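Minutes, Dramberg Sorting Room Working Group
Saturday, February 13, 2021

1. Bin contents
The group reviewed the mixed-item bin. The gray metal bin stays in use. Loose items are to be laid directly on the bin floor, without trays or dividers. Beverage cans are accepted lying on their side. 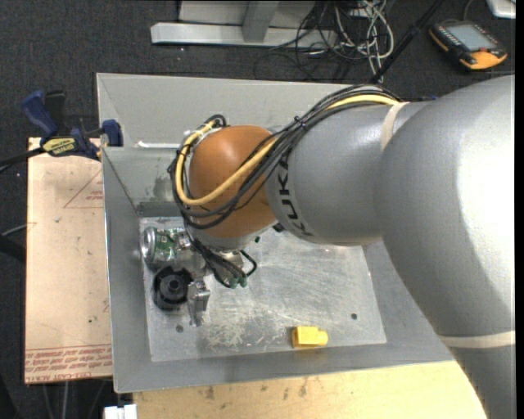 Fig. 1. Gray metal bin with beverage can and round black plastic part.

2. Item list
The list stands at 294 entries, of which 223 have been checked against stock. Round plastic parts with a notched rim will be entered under their own heading. Varkden to supply the remaining part numbers.

3. Floor
Carpet under the bin to be vacuumed before each session. Brestik's quote for matting was deferred to April.

4. Actions
Sekiguchi: replacement cans, up to 5 per session.
Varkden: part numbers, in writing.
Item 2 remains open.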